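Moving my blog off shared hosting, worth it?

mapleskies
Nine years on the same cheap shared plan with Korance and my blog is crawling. Every July the traffic jumps and they throttle me. Thinking of a small VPS at Fillow, 48 bucks a year more. Anyone done it?

tuque_and_tea
Did it last winter, love it! You do have to look after your own updates though (and backups, don't be me). 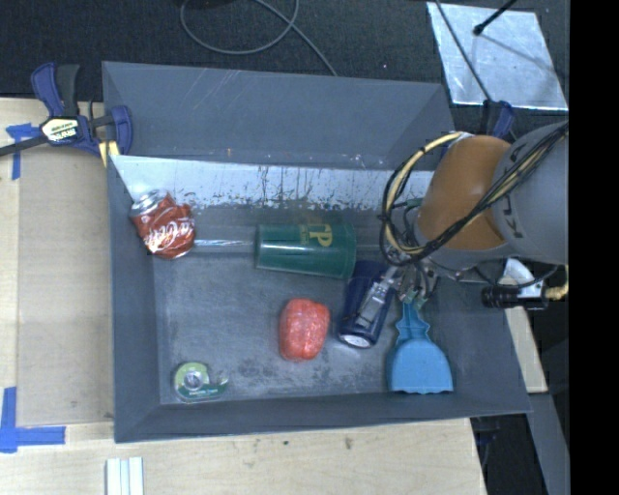 Photo: Cenilance

gravelroad
Disagree, sorry. I've got 162 posts on shared and it's fine. Turn on caching and shrink your header photo first, eh.

mapleskies
Caching's already on :( Header's tiny too.

gravelroad
Fair enough, then it's the host. I'd still try another shared plan before a VPS.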